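4.2 A stall that looked like patience

The most interesting failure in our April trials was also the quietest. With both arms holding above the table, the right arm stopped taking commands while the left went on listening. Clerkero, our logging layer, reported two healthy arms for 700 ms before the fault flag came up, and in that gap the policy kept planning for a partner that had dropped out.
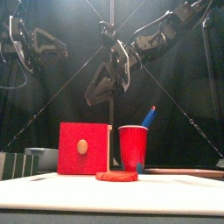

Figure 4. Two-arm setup over the tabletop, with a red box, a red cup holding a marker, and a flattened disc.

We were delighted to find that the stall could be reproduced on demand. Georges Mahasneh traced it to the heartbeat message, which the driver sent from a buffer even after the joint loop had died – so the arm vouched for itself. Wissam Harb then moved the heartbeat inside the joint loop, a change of two lines, and the false reports went away in every repeat we ran.

The safety side matters more to us than the lost trials. A frozen arm is an obstacle, and the other arm will happily plan a path through it. We now stop both arms when either one misses 2 heartbeats in a row.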